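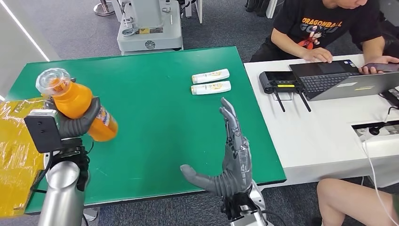
## 4.2 Winner Stays On, and Other Ways to Lose a Queue

*Figure 3. Orange bottle above a green tabletop.*

Under the house rule at Urkotlow, whoever wins a match of Flodero keeps the controller and whoever loses goes to the back of the line. The rule is old, it fits on an index card, and everyone we interviewed called it fair. Those who called it fair most firmly tended to be holding a controller at the time.

We logged 54 players over 14 club evenings. On evenings run under winner stays on, the median player got four matches. The most active player got 27, and described the night as "a bit slow." Newcomers fared worst, as Havlíček had predicted in his earlier study of pinball leagues: they waited the longest, played the shortest matches, and were then told by the person who had beaten them that the best way to improve was to play more.

In September the club let us try two other systems. In the first, both players left the station after each match. Waiting times evened out at once, and so did the complaints, which now came from every skill level. Regulars said that winning no longer meant anything. One of them, a strong Stilix player with a trophy shelf, proposed a compromise in which only he would stay on.

The second system kept the winner in place for at most three matches. We expected it to please no one, and were a little disappointed. Median matches per player rose to seven, and the longest wait fell by half. Players did begin to treat the third win as a small title — there was applause, and later a paper crown — so the cap seems to have given back some of the prestige it took away. Whether the crown would survive a bigger venue is an open question. Brabec, the other club in our sample, declined to adopt it on grounds of dignity, and went on settling its queue by shouting.

Two limits apply. Match length varied a great deal between games, and one Stilix mirror match between defensive players accounts for an uncomfortable share of our recorded waiting time. We left it in (Radek Polák, who coded the session from video, felt that somebody else should have to look at it). Second, players knew they were being logged, and may have been more polite about the queue than usual. If so, we would not care to see the baseline.

Section 4.3 turns to the same evenings from the point of view of the people who brought the consoles.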